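Sport Event Mgmt — wk 4 handout
26 June 2023

Reading for next time: Trultero case, first half only. Skip the appendix.

Continued from last week — regional handball tournament, Felau host bid. Short version of what we covered:

Group stage. 11 teams, uneven groups, so one group plays fewer games. Complaints every year. Tie-break order: head to head, then goal difference, then goals scored. Learn the order, students mix up the first two.

Seeding. Based on last two seasons. Kustora went in as a low seed and drew the holders, see discussion Q's.

Attendance. 3,237 for the final, over 246 for the smallest group game. Do NOT average these. Median is better, and report both days seperately.

Rest days. Rule says one full day between knockout games. Văduva played quarterfinal late evening, semi next afternoon. Was the rule broken? Depends how you read "full day" — bring the wording to class.

Venue stuff (short, more in August block)
- team entrance apart from public entrance
- corridor to court kept clear
- doors: who holds keys, which way they open, write it down
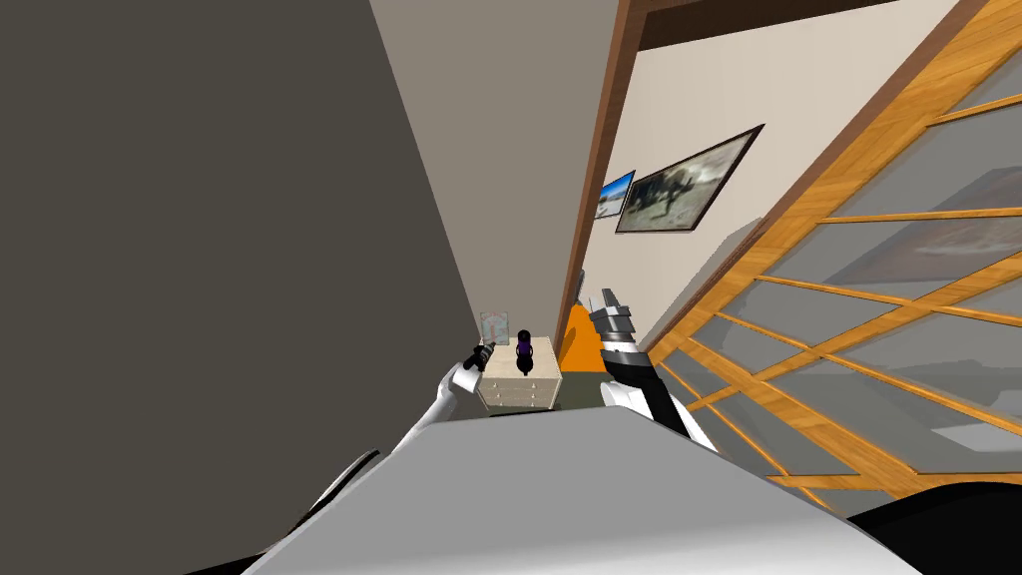 Fig. 1. Passage with sliding door, right (rendered).

Assignment: redraw the schedule so every team gets teh same rest. One page. Keep the final where it is. Table or grid, either is fine, no essays please.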